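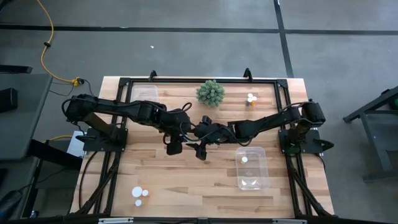 Skornberg House
Worktop and Small Items Inspection Checklist, with Comments
Reading time: 3 minutes

Scope

This checklist applies to all shared worktops on the ground floor, together with the plants, caps, bottles and plastic containers kept on them. It is to be completed each April and again after any change of layout. Each item is recorded as Satisfactory, Attention or Not Checked.

Section A. Surface

A1. Planks level, no raised edges or splinters. Satisfactory.
A2. Finish intact. Satisfactory. Comment: the surface shows reflections of the ceiling lights. Persons carrying out close work should be offered a seat facing away from the glare.
A3. Darker areas of timber examined for scorching or damp. Satisfactory. Comment: differences in tone between planks are not to be recorded as damage unless the surface is rough to the touch.
A4. Floor tape lying flat at the corners. Attention. Comment: one end to be pressed down or replaced before the next inspection.

Section B. Containers and caps

B1. Clear containers free from cracks. Satisfactory.
B2. Loose caps gathered into one container at close of work. Attention. Comment: white caps of more than one size were on the tabletop. Caps left out are easily knocked to the floor, where they present a slip hazard.
B3. Bottles closed and standing upright. Satisfactory.
B4. Handle openings on the larger bins smooth and free from sharp edges. Satisfactory. Comment: Tuller bins only; the Ploltik bins are covered by the storeroom checklist.
B5. Paper kept clear of the table edge. Attention. Comment: a white sheet was found at the edge. To be filed or removed.

Section C. Plants

C1. Pot stable and of a suitable weight for the plant. Satisfactory.
C2. No water standing on the timber. Satisfactory.
C3. Plant kept away from screens. Satisfactory. Comment: foliage wider than its pot should be allowed additional clearance. 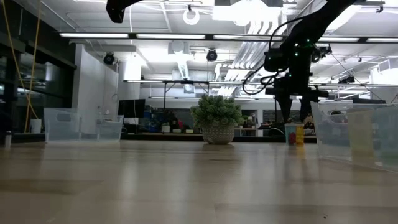
May a potted plant remain on the worktop overnight?
It may, provided that the pot stands level and has not been watered within the previous 3 hours.

Outcome

Three items require attention. Form 56 is to be kept with this sheet until all have been closed.

Comments

Quintanilla office: Could A4 be moved to the floor checklist? We are recording it twice.

Second floor: B2 comes up every time. A lidded tub would settle it.

Reader 11: The link to Form 56 opens Form 58.

Skornberg House, Premises Office. Contact: ground floor reception. Copyright Skornberg House. Back to top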